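**Progress report, October: home kitchen arm, Kirnlow shared workshop**

To: Alžběta Halás, Davmont small grants
From: Wenjie Shen, with Hanyu Yuan and Chenxi Dong

This covers the second stage of the build. The work was on the simulated kitchen and on the control code. The workshop frame is finished and bolted down, but the real arm stayed parked for most of the month while we sorted out the gripper wiring.

Hanyu rebuilt the kitchen model so that the island and the back counter can be moved separately. Before this, any change to one meant exporting everything again. Chenxi moved our planner onto the Qian branch and cleaned up the log files. A full set of runs can now go overnight on the workshop desktop without anyone sitting with it.

The first task group is tabletop pick and place at the island.
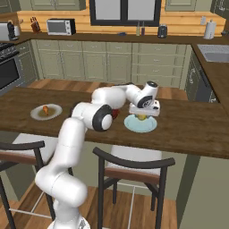

How much of the grant is left for the final stage? There is $700 left, with $200 of it set aside for the replacement wrist cable and connectors.

We ran the tabletop group 90 times with the new planner. The arm completed the task in 70 of those. Most of the failures were with small items near the rim of a plate, where the fingers closed too early and pushed the item away. We tried a slower close and it helped a little. Chenxi thinks the contact settings in the simulator are partly to blame, and she is checking them against the real fingers with a kitchen scale and a piece of foam.

The second group is fridge work, and it is behind. The task has two parts, opening the door and then moving food in or out, and we had planned to have both parts joined by now. They run separately. The handoff between them still needs a manual reset of the arm's starting pose.

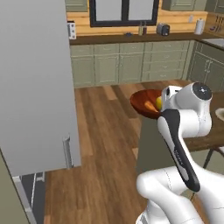
Fridge tasks need more reach than we allowed for in the proposal. An open door takes up a lot of the space the arm would otherwise move through, and the planner has to route around it while keeping its load level. We switched from single items to a bowl for this group, on Yiran Shao's suggestion, so that one grip can carry several things. With the lemon and the carrot in it, the bowl is a harder load than a single item, and at the angle it has in this run the carrot lies across the bottom while the lemon is pressed against the side near the gripper. We want a limit on tilt written into the planner before we try the same move on the bench. Yiran has a draft of that limit, but it rejects too many paths and needs loosening.

Problems to note:

- The wrist cable on the real arm has a worn section near the connector. We have stopped using that joint at full speed.
- The workshop is closed to us on Saturday mornings until the end of the term, so bench time is shorter than planned.
- The Astemden finger pads arrived in the wrong size. They have been sent back and the supplier has agreed to exchange them.

Next stage:

1. Fit the new cable and run the joint checks again.
2. Join the two fridge parts into one run with no manual reset.
3. Repeat the tabletop group on the real arm with the same plate positions.

We don't need more money at this point. We would like to move the bench demonstration back by two weeks to make up for the lost workshop hours. Please let Hanyu know if that causes trouble with the Davmont review, and she can send the revised schedule the same day.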